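4.2 从岗位到示教台：工作内容的变化

上一节交代了Tollurico引入自动化备餐台的过程。本节讨论设备上线之前的准备阶段，即员工离开原有岗位、手持夹爪完成示教的那段时间。管理层的规划文件把这一阶段写作“过渡期”，只占半页，受访者谈得最多的恰恰也是这一段。

访谈对象共8人，其中有原备餐岗员工、原会议室服务岗员工，也有后来转做数据复核的人。访谈在工作时间内进行，每次不超过一小时，地点由受访者选定，多数人选在休息区。除访谈外，我们还查阅了排班表、复核记录和班组留言本，并在现场做了若干次旁站观察。

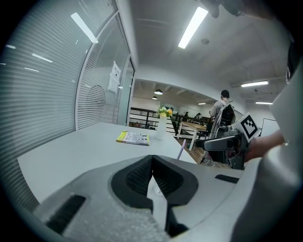
Loubna Salem

示教区设在办公楼层的开放区域，一侧是玻璃隔断和百叶帘，周围有同事走动和办公。最初的方案是单独租用一间封闭房间，后来出于成本考虑改在现址。这一改动对示教人员的影响超出了预期。他们原先在后厨和会议室之间往返，工作时与办公人员接触不多，如今在同一层楼里做动作，旁边随时可能有人经过。两位受访者提到，头几天手会不自觉地变慢。也有受访者认为这是好事，以前“楼上的人叫不出我们的名字”，现在会有人停下来问两句。

4.2.1 动作的拆分

原岗位的一项任务通常由许多连贯的小动作组成。以整理会议桌为例，员工进门后会先看一眼桌面，顺手把杯子归拢，把书刊摆正，再决定花瓶是否需要挪动，整个过程没有明确的起止点。示教则要求每一段动作有固定的开始姿态和结束姿态，中间不得停顿，也不得顺手去做别的事。

Iestyn Hughes在会议室服务岗工作多年，他对这一差别的描述比较具体：“以前我拿杯子的时候眼睛已经在看下一样东西了。现在拿杯子就是拿杯子，拿完手要收回来，等下一段开始。”他认为单个动作并不难，难在克制住接着往下做的习惯。复核记录可以印证这一点。二月份的退回意见里，“结束后多余动作”和“开始姿态不一致”两类最为常见，抓取失败反而排在后面。

任务单由Storkodora系统生成，按物品和动作类型分条列出。员工可以看到自己当天的条目，但看不到条目之间的关系，也看不到这些动作最终用在哪一道工序上。Jericho Soriano在访谈中多次问起这一点。他希望知道自己做的细杆类动作将来对应的是搅拌、取放还是别的用途，“知道了做法会不一样”。据我们了解，班组长同样答不上来。

4.2.2 手感与工具

手持夹爪改变了员工与物品之间的接触方式。原来由五根手指完成的动作，现在要由两根夹指完成，握持的位置离物品也远了一段距离。透明玻璃杯和细长物品是公认较难的两类，前者看不清边缘，后者夹住之后容易转动（见图4）。

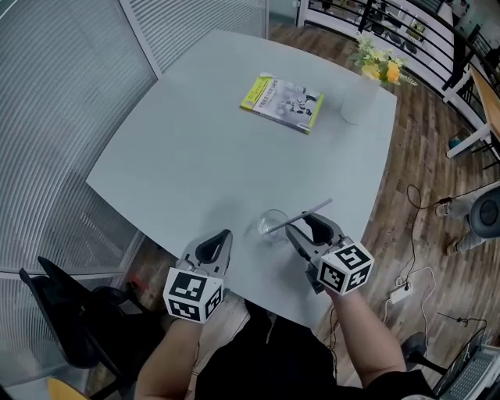

图4 双手示教中的一个动作：左侧夹爪张开，右侧夹爪夹持灰色细杆，靠近桌上的玻璃杯。

员工各自摸索出一些办法。有人先把手肘贴近身体再伸出去，有人在夹住细杆之后停半拍，确认没有转动再抬手。后一种做法按规定属于停顿，应当退回，但复核人员通常放行。Achilleas Ververidis原在备餐岗，后转做复核，他说自己做过示教，知道那半拍省不掉。班组留言本上也有几条关于夹指衬垫的意见，内容多是某一只夹爪合拢时偏紧，换班时应说明。这类信息没有对应的系统字段，一直靠手写传递。

双手任务的疲劳程度高于单手任务。夹爪上装有供定位用的方形标记块，员工要留意不让袖口或另一只手挡住它。几位受访者把这种留意形容为“多出来的一件事”，它与任务本身无关，却从头到尾都在。现行排班按时长计算休息，不区分单手与双手。Efthymia Gkikas建议双手任务每做完一组就换人，这一建议在班组内部试行过，后因人手不足而中断。

4.2.3 计量方式与评价

原岗位的评价依据是巡检和客户反馈，周期较长，结果也较为模糊。示教岗则按条计量。二月份，该班组共提交示教记录2,346条，其中1,139条一次通过，975条退回重做，其余作废。这组数字贴在班组看板上，每周四更新。

员工对数字的反应并不一致。年轻员工大多认为按条计量比较公平，至少知道差在哪里。原岗位资历较长的员工则表示，过去的经验在这套计量里没有位置。一名员工说，他在原岗位从来没有被“退回”过，第一次看到退回率时以为系统出了错。需要说明的是，退回不等于动作错误。复核标准在二月份调整过一次，调整前后的记录没有分开统计，因此上述比例不宜用来比较个人表现。班组看板上没有注明这一点。

计量还影响了互助行为。在备餐岗，动作快的员工会主动帮慢的同事收尾，这在当时是默认的做法。转到示教岗之后，每一条记录都归在个人名下，代做会造成归属混乱，管理层因此明文禁止。旁站观察中我们仍看到一些不涉及操作的帮助，例如替同事把桌上的物品恢复到起始位置，或者在旁边提醒标记块被挡住。这些工作不进入任何统计。

4.2.4 与另一工作点的比较

Momomwood的工作点同期也在推进类似项目，由Nikolaidis承接现场管理。那里的示教人员全部从外部招聘，原岗位员工不参与，直到设备进场才接受培训。由于访谈人数有限，我们无法对两处做严格比较，只能指出几处差异。

其一，外聘人员的上手速度较快，对固定起止姿态的要求几乎没有抵触。Tollurico的员工则需要较长时间放下原有习惯。其二，在物品摆放上，Tollurico的员工会主动提出不合实际的地方。例如任务单曾要求把杯子放在桌子正中，几名员工指出会议桌上的杯子很少放在那里，任务单后来作了修改。Momomwood没有出现同类记录。其三，设备进场后的态度不同。Momomwood的员工把设备看作别人送来的东西，出现故障时倾向于等待外部人员处理；Tollurico的员工对设备的失误更有耐心，也更爱挑剔，有人能够辨认出某个动作像谁的做法。

最后一点是否属实无从验证，训练数据经过混合，单个动作难以追溯到个人。但员工相信自己看得出来，这种看法本身影响了他们对设备的态度，有人引以为荣，也有人感到不自在。Efthymia Gkikas属于后一种。她在访谈中问，如果以后她离开了，那个动作算谁的。现有的劳动合同和补充协议都没有涉及这个问题。

4.2.5 小结

准备阶段对员工的影响主要集中在动作节奏、工具手感和评价方式上，三者在规划文件中都没有单独列出。岗位名称和薪级在此期间保持不变，因此从人事数据看，这一阶段几乎没有发生变化。下一节转入设备上线之后的排班调整，并说明示教岗人员的去向，其中部分员工回到了原岗位，但原岗位的工作范围已经重新划分。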